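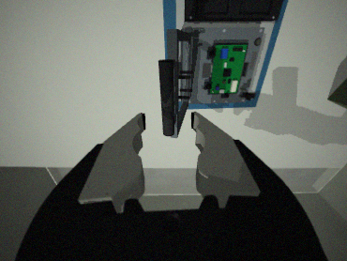

FOR IMMEDIATE RELEASE
August 20, 2018

Floltance Opens Sign-Ups for Fall Camp-Out at Movham, Adds New Camper Orientation

MOVHAM - Floltance, the yearly camp-out for music, fire performance and handmade costumes, has opened sign-ups for its fall gathering. Three nights this year, up from two. Tickets on sale now through the Floltance website, no paper tickets, no sales at the gate. Please don't drive out without one.

Last year's gathering brought in 1473 campers. The permit this time allows up to 4000, and organizers say they don't plan to fill it. Growth is fine, crowding isn't. The lower meadow will be opened for tents and the old parking strip goes to theme camps.

New this fall: a first-timer orientation on opening night at the Harnimix dome. Covers camp manners, water, what to do with gray water, how the barter tables work, and who to go to if something feels wrong. Anyone who has never attended is asked to come. Returning campers welcome too, and a few of you could probably use it.

"We had a lot of people last year who showed up with a cooler and a speaker and no idea what this is," said Lev Kostiuk, site lead for Floltance. "Nice people. They just hadn't been told. You bring your own water, you haul out your own trash, you ask before you take somebody's picture. It takes twenty minutes to explain and then everybody has a better weekend."

Theme camps

Placement requests opened in July and 485 spots in the camp rows have been given out so far. Camps still waiting on an answer should hear by email soon. If you changed your camp name after applying, write in and say so, several requests came through under two names and we can't match them. Sound camps go on the Sequeira side, facing the ridge. Quiet camping is by the creek and quiet means quiet - no generators after dark, no drum circles, no exceptions for birthdays.

Large structures need a drawing sent in ahead of time. Pencil is ok. Show the anchors.

Fire and costume parade

Fire performers have to check in with the safety crew before they light anything, and need a spotter with a wet towel. Loose synthetic costumes stay outside the rope. The costume parade leaves from the Harnimix dome at sundown on the second night and ends at the main fire. No floats on trailers this year, the road is to narrow. Hand carts and bikes are fine.

Getting there

Gate is on the Movham end only. The Sequeira road is for emergency vehicles and will be kept clear. Carpool if you can, one parking pass per vehicle and they are are sold separately from tickets. No dogs except service animals.

Shifts

Everybody who camps works one shift. Gate, ice, kitchen, lamps, cleanup. Pick early, the ice shift goes first every year. Cleanup crew gets breakfast on the last morning.

Press

Reporters and photographers need to register with the Floltance press desk before arrival and wear the yellow band on site. Interviews with Lev Kostiuk can be set up through the contact form on the website - mornings are best.

###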